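Notes for talk – Kasonthorpe, Sun 26 November
20 mins plus questions. Don't read the slides out.

OPEN
Thanks, fire exits, phones. Ask who works on a packing line. Then ask who has been told "it won't change your job". Wait for the laugh, there is always one.

Who we are: Jimano, dry goods and spices, the filling and tray packing site at Ivell. 876 people on the books, most of them on shifts. I ran a line for 6 years before I got moved to this, say that early, it matters to the room.

WHAT WE HAD
Jars come off the filler, get checked, lid on, into the tray, tray onto the belt. Hand work start to finish. One person at a good pace did almost 2000 jars a shift. Wrists, shoulders, necks. Everyone over forty on that line had a strap of some sort. Show my own wrist if it feels right, skip if not.

Agency cover every June when the orders jump. New starters gone by the second week. Training them fell on the same three women each time, no extra pay for it. (Come back to this, it's the main point really.)

WHAT CAME IN
Rissanen cell, two arms, one table. Started with the small jars only. Slow at first, slower than us, and people enjoyed that very much. Let them have it, I did.

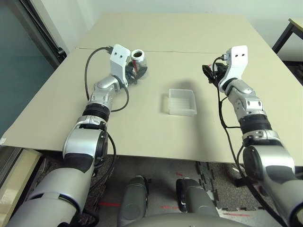
Left arm has the jar, right arm free, tray in the middle still empty.

Leave this one up while talking. Point at the tray. Point at how plain the table is – ours used to have tape, pens, a mug, someone's glasses. That went. Small thing but people minded it more than the managers expected.

Questions that came up from the floor in the first month, read them fast:
– who do I ring when it stops
– is my rate now its rate
– do I get the blame for a dropped jar
– can I still swap stations after break
We had an answer for the first one only. Say so.

WHAT CHANGED FOR PEOPLE
Less lifting, less twisting. Sick notes for wrists down, I haven't got a number I'd stand behind so don't give one if asked.

More standing and watching. Watching is tiring in a differnt way. Two people asked to go back to hand packing and we let them, the large jars are still done by hand.

Talk. On the old line you faced somebody. At the cell you face a table. We moved the check station round so there's a person opposite, took an afternoon, should of been in the plan from the start.

Pay. New grade for cell minders, agreed after a lot of back and forth. Training now counts as paid hours. 3583 hours logged so far across the site. Pause here, let them write it down.

WHAT I'D DO AGAIN / NOT
Again – let the line staff pick which jar went first. Again – trial on days, not nights.
Not again – the poster campaign. Nor the name competition, awful.
Not again – telling people on a Friday.

IF SHORT OF TIME cut the pay bit to one line, keep the questions from the floor.

Q&A likely: jobs lost? None let go at Ivell, but agency numbers are down and those are people too. Dont dodge it. Cost? Not mine to give, send them to Rissanen's stand by the coffee.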